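Automating the Sample Table at a Small Coffee Roaster: Effects on Task Allocation and Staff Work
Project report, Workplace Automation course
Viktória Halász, Yichen Xu, Tharun Pillai
20 December 2024 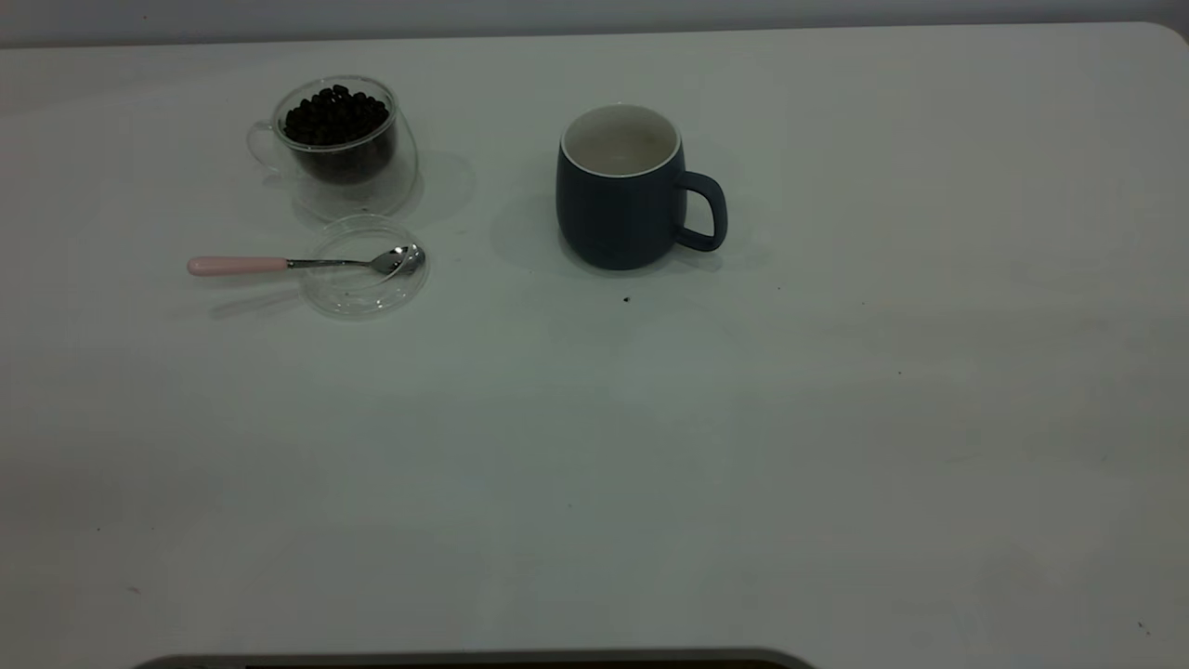

Figure 1. Sample table with glass cup of beans, saucer and spoon, and dark blue mug.

1. Background

Hesico roasts coffee for offices and small restaurants. Each production batch is sampled before it is released. A portion of beans is set out in a clear cup, inspected for color and surface oil, then ground, brewed and tasted. Until this year all of it was done by hand by the two people on the quality shift.

The company has now placed a robot arm at the sample table. The arm sets out the cup, saucer, spoon and mug for each batch and clears them afterward. Grinding, brewing and tasting remain manual. The control software, Binditz, was configured by Younes Ait Brahim of the production office, who was also our contact for this project.

Our question was limited to the work itself. We wanted to know which tasks moved from people to the machine, which new tasks appeared, and how the quality staff judged the result. We did not study cost or the taste results.

2. Method

We observed the sample table on three shifts in November and logged 85 batch setups. For each setup we recorded whether a person touched any item between the start signal and the release of the table for tasting. We also interviewed both members of the quality shift and the shift lead, Yulan Yan. The interviews followed a fixed list of topics and were written up the same evening. No audio was kept.

A setup was counted as "assisted" if a person moved, straightened or replaced anything. Wiping the table was logged separately.

3. The task before and after

Before the change, one setup consisted of fetching the items from the rack, filling the glass cup with beans, placing everything on the table and writing the batch code on a card. The staff did this between other duties and in no fixed order. If one batch was late, the next was set out in its place.

After the change, the order is fixed by the batch list in Binditz. A person still fills the glass cup, which then goes to a pickup position at the side. The layout on the table is the same each time: glass cup on the left, saucer with the teaspoon in front of it, mug to the right. The staff had no standard layout before and had to agree on one during the first week. According to the shift lead this took longer than any other part of the introduction.

4. Observations

4.1 Assisted setups
Of the 85 setups, 33 were assisted. The most frequent cause was the teaspoon. It is laid across the saucer with the handle extending past the rim, and when it came to rest at too wide an angle a person turned it back. The clear saucer was the second cause. Glass on a white surface gives the camera little contrast, and the arm paused several times before releasing it. The dark mug caused no assisted setups on the shifts we observed.

4.2 Table surface
Small dark specks collect on the white tabletop as the shift goes on. Under the old routine the staff wiped the table whenever they happened to be standing at it. The arm does not wipe. Since the staff now come to the table less often, wiping has become a separate task, and on one of the three shifts it was not done until the end. We recommend adding it to the batch list as a scheduled step.

4.3 Walking and waiting
Trips to the rack fell sharply. Waiting increased. A person who arrives while the arm is moving must stay behind the floor line until it stops, and cannot use the time for much else. Both quality workers brought this up without being asked.

5. Interviews

Both quality workers said the change had removed the part of the job they liked least. One of them added that setting out the table used to be the moment when she first looked closely at the beans, and that she now sometimes sits down to taste without having done so. She has started checking the beans while filling the cup, where the light is worse.

Yulan Yan reported fewer mix-ups between batch cards and cups. She also reported that questions about the arm come to her, including questions she cannot answer, and that her own work description has not been updated. Calls to Younes Ait Brahim were frequent in the first weeks and are now occasional.

Neither worker expected to lose hours. Both asked to be trained in changing the layout themselves, which at present only the production office can do.

6. Discussion

The arm took over a physical task with a clear start and end. Two less visible tasks had been attached to it, the first look at the beans and the wiping of the table. Neither was listed in the task description given to the production office, so neither was planned for. We consider this the main finding.

The rate of assisted setups is high for a task this simple, but most assists were brief and did not delay tasting. A saucer with a colored rim would be a cheap first test. A fixed rest for the spoon was also suggested by the staff.

7. Limitations

The observation period was short and covered one site. The staff knew what we were logging and may have assisted more or less often than usual. Yichen Xu and Tharun Pillai logged separate shifts, and we did not check how closely their use of the "assisted" category matched.

8. Recommendations to the company

Add wiping and bean inspection to the batch list as named steps.
Improve the lighting where the cup is filled.
Train the quality shift to edit the table layout in Binditz.
Revise the shift lead's work description to include first-line support for the arm.
Repeat the count of assisted setups after any change to the saucer or spoon.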